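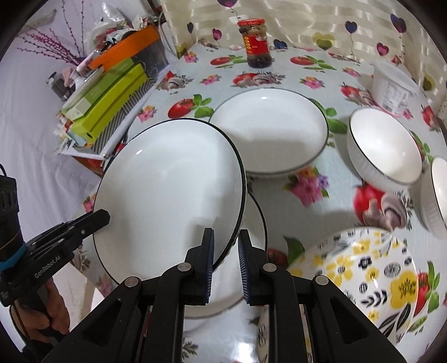
Why does a robot that can pick up a plate still drop it?
In the case I spent a week looking into, the two arms let go at the same moment, each one acting as if the other still had the plate.

I heard about it from Yareli Solís, who runs the test kitchen at Clondside, and she was laughing when she told me, though I gather it took her a day or two to get there. Her team had a pair of Trelletti arms clearing a table. Plate after plate went from the table to the rack just fine, and then a big dinner plate went straight down onto the tile between two wide-open grippers. A piece of it ended up under the refrigerator. Another piece landed next to the shoe of Ezequiel Gallegos, who had stepped over the tape line to grab his coffee.

He wasn't hurt. But he was standing where he shouldn't have been, the arms were live, and that's how a broken plate turned into an incident report.

I love a good incident report, so I asked to read it (she said yes!) and then I asked to come see the place. It smells like dish soap and warm electronics, and there's a sign by the sink asking people to please stop eating the props.

The task is harder than you'd think. A big plate is wide, shiny and slick, and a two-fingered gripper gets only a little bit of the rim. One gripper can lift it, but the far side wants to swing down, so you bring in a second gripper on the opposite rim, the way you'd use your other hand. At some point one of them has to take over and the other has to let go. People do this all day without a thought. I did it this morning with a phone tucked under my chin.

The arms had learned the move from people. Somebody works at a set table with grippers you hold in your fist, gets hold of the rims, tips the plate up, passes it along, and every session becomes something the robot can learn from. The Clondside set had 3,242 of these sessions in it, and Erick Mushi, who did a lot of them himself, told me his thumbs still complain.

Erick was also the one who found the trouble. He went back through the two-gripper sessions and saw that he and the others had gotten quick. When you've passed a lot of plates you start opening the first hand while the second is still closing, because you can feel in your wrist that it's going to be OK. The robot picked up that timing beautifully. What it didn't get was the wrist.

So it opened early, every time, and mostly got away with it. Small plates are forgiving. The bowls were fine too. With the large plates, though, the second gripper sometimes touched the rim, slid a hair, and backed off to try again, and by then the first one was already opening. The motor readings from that run show it plainly enough even for me: one line drops, the other line drops, and then there's the microphone spike.

Then there was the stop button, and this is the part I'd worry about more. Yareli hit it as soon as the plate fell. The arms stopped, but the grippers went fully open, because somebody had set them to release on a stop so that a trapped finger could get free. That's a sensible setting if you're thinking about fingers. If one arm is holding a heavy dish over somebody's foot, I'm less sure. Konrad Mazurek, who looks after safety there, wants the grippers to hold with a light squeeze instead. Yareli wants release left alone and people kept out. They were still arguing about it over sandwiches, very politely, and I ate my chips and stayed out of it.

What has changed so far is pretty modest. The first gripper now waits until the second reports a steady hold. The operators pause at the handoff when they record, which Erick says feels like talking to someone over a bad phone line. The tape on the floor has become a waist-high gate that cuts power when it's opened, and the coffee lives in the hallway.

I watched 28 handoffs on my last afternoon, all with large plates. No drops. Two were so slow that I got fidgety – the plate just hung there on its edge while the arms made up their minds. Ezequiel watched them from behind the gate with his mug. The next round of tests adds a soup tureen.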